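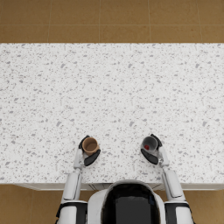

White speckled countertop with gray flecks, tan floor tiles behind it

Home Kitchen Bathroom Floors Tools Contact

Search this site... Go

How to clean and seal a stone countertop at home

By Faustine Rey

I moved into my apartment in Stindale with a stone counter and no instructions for it. The previous owner left me only a half bottle of something blue. During the first year I made most of the mistakes that a person can make with stone, and after this I started to read and to ask. In this page I write the method I use now, two times per year, usually in December before the family comes and again in early summer.

The method is for natural stone such as granite, and also for cement terrazzo. If your counter is quartz with resin, or terrazzo made with epoxy, you do not need a sealer and you can stop after the part about cleaning. If you don't know what you have, ask the shop which installed it. From a picture or from a distance these materials can look very similar, so please don't decide only by the color.

What you need

A bucket and warm water
Dish soap without lemon or vinegar (neutral pH)
3 microfiber cloths, clean, washed without fabric softener
A plastic scraper or an old bank card
Baking soda, only if you have an oil stain
Penetrating stone sealer
Thin gloves
Painter's tape

For the sealer I use Rakura, the water-based one. Before I had Cliluvus, which worked also well but the smell stayed in my kitchen two days. Read the label of your own product, and if it says something different from me, follow the label.

First do the water test

Put a spoon of water on the counter, in a place where you work often. Near the sink is good. Wait ten minutes and wipe it. If the stone under the water became darker, the water is going in and you need to seal. If the color is the same, your old sealer still works and you only have to clean. Do the test in two or three places, because the area by the stove can be tired when the corner is still fine. On a pale stone with many flecks it is difficult to see a small change, so look from the side, with the lamp on.

Cleaning

Take everything away from the counter. I mean also the coffee machine and the jar with spoons. I used to clean around them and I got a ring that I still have.

Scrape gently the dry food with the card. Hold it flat. Then put a few drops of soap in the warm water, wring the cloth well, and wash in long lines from the wall to yourself. Change the water when it is gray. Wash a second time with clean water only, because soap which stays on the stone makes a dull film, and people then think that the stone is damaged.

Dry with the second cloth.

Never use vinegar, lemon, bathroom descaler or any powder that scratches. Granite can forgive you sometimes. Marble pieces inside a terrazzo do not forgive, and a spot from acid can only be polished out.

If you have an oil stain

Mix baking soda with a little water until it is like thick yogurt. Cover the stain as high as your small finger is thick, put plastic wrap over it and close the sides with tape. Leave it for one night, then take off the plastic and let the paste dry completely before you remove it. My olive oil stain needed this three times. Wash and dry after.

Sealing

The stone must be fully dry inside, so wait until the next day. I clean in the evening and seal the next morning at 10, when there is good light from the window. Put tape on the metal edge of the sink and on the stove.

1. Try the sealer first in a hidden corner and let it dry. Some products make the stone darker.
2. Put on the gloves. Pour a little on the third cloth and spread it in a thin, equal layer. Work on a piece as big as an open newspaper, then go to the next one.
3. Wait the time of the label. For mine it is ten minutes.
4. Wipe off all that did not go in, with a dry part of the cloth. Don't be lazy in this step. Sealer that dries on top becomes sticky and cloudy.
5. If the label asks for a second coat, repeat after one hour.

Keep the counter dry for one day. Sandwiches on the table, no cooking.

How much to buy

My counter is small and I use around 700 ml for a whole year, with two coats each time. The 1,000 ml bottle is cheaper by the glass, but an opened bottle does not stay good forever, so write the month on it.

If something went wrong

Cloudy spots on the next day: put a little fresh sealer on the spot, wait two minutes and rub with a dry cloth. The fresh product makes the old one soft. Deividas Hunt from the Wongsuwan stone yard taught me this by phone, when I was ready to pay for a professional.

White marks near the faucet are usually lime from the water. Use the bank card, flat, and patience.

A chip or a crack is another work. Sealer will not fill it.

We use cookies to remember your preferences. Accept Settings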